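Progress report to the Fundance small grants team
Project: Horkuvance school bag and supplies drive
Reporting period: through January
Submitted by Cyrill Zaugg, project lead, Clindovard Family Center

We are three months in and I am so pleased with how this is going. When we wrote to you last summer, the plan was to get a packed backpack to every child on the Horkuvance list before the spring term, and to do it in a room that felt a bit like a party and not like a warehouse. Both halves of that are coming along well.

Bags first. The full order of 1,000 backpacks is in. Kofler delivered the last pallet on a Monday morning, earlier than promised, and they let us hold the price we agreed on in the fall even though we changed our minds about sizes (we went up on the larger ones after the middle school sent us its numbers). Every bag gets checked before it is packed. We lay it on a table, pull on the top handle, run the zippers, look over the straps and feel along the seams. So far 14 have gone back, nearly all for zippers that stuck, and Kofler has replaced them at no charge.

The room itself has been a joy to put together. We hung black cloth behind the packing table and pinned up big foam letters in bright colors, yellow and orange and pink and blue, and it changed the whole feel of the place. Parents who stop in to ask about the reading group end up staying to look. The younger brothers and sisters go straight for the letters and want to find the one their name starts with, so we have started a little letter hunt for them while the grown-ups fill out the pickup form.

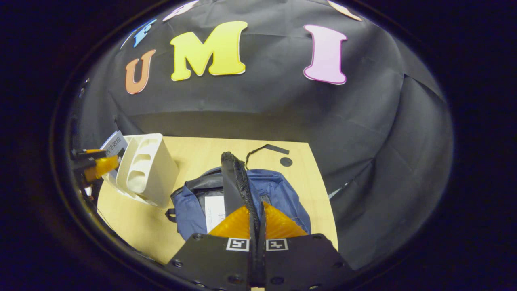 Packing is moving faster than we planned for. We began with everyone filling a bag from start to finish, and it was slow, with people reaching across each other for the glue sticks. Now the notebooks and folders go in at one end, pencils and art supplies in the middle, and the last person checks the list and closes the bag. We also dropped the plastic pencil boxes and went with soft pouches, which fit much better in the smaller bags and saved enough to add a water bottle to each one!

A few things are behind. The Spanish version of the supply list is still with the printer. The shelving for the back hallway came with the wrong brackets, so finished bags are stacked in the music room for now and the choir has been very patient with us. I also underestimated how much cardboard a project like this makes, and we have added a second recycling pickup, paid for out of the supplies line.

On the budget, we are inside every line except transport, where we are over by $1,000 after the second delivery run to the outlying schools. I would like to cover that from the money left in printing and will send the request form separately.

Next up is the first pickup evening, with doors open at 5 p.m. You would be very welcome to come by. Two of the schools have asked for a later slot for families who work evenings, and I am working out the room bookings for that now.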